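Teaching the hand, one sock at a time

The Ziston project has reached the stage where somebody has to sit down and do the same thing 200 times. This month the somebody was Meinir Wynne, who drew up the task list in June and, in a lapse of judgment, wrote "fold socks" on it.

The method is simple enough. Meinir wears the control glove, the robot's hand copies her, and everything gets recorded. Pinch, lift, fold, let go, start over. She reports that the glove is comfortable for the first hour and that there are several hours after that.

The thumb has been the sticking point. Hers goes wherever she likes. The robot's has opinions – mostly about meeting the index finger a little too far down, so that the sock gets hugged when it should be pinched. Jeser reworked the glove mapping twice and we now have a version everyone can live with.
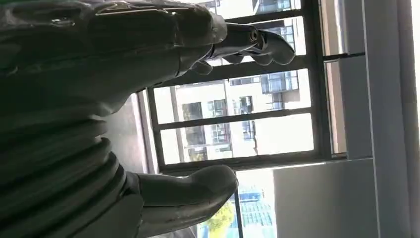
The hand by the window, finger and thumb apart.

Runs in which the sock ends up on the floor are kept and labeled as failures. We have a healthy supply. Meinir has asked that her name be left off those, and we are considering it.

Next up is the pill organizer, which has smaller lids and less forgiveness. We want up to 500 demonstrations before the spring review, so we need more people in the glove. Sessions last 2 hours, training is provided, and small hands are fine. Sign up on the sheet outside room 235. Coffee is on Flonik. Socks, for the moment, are bring your own.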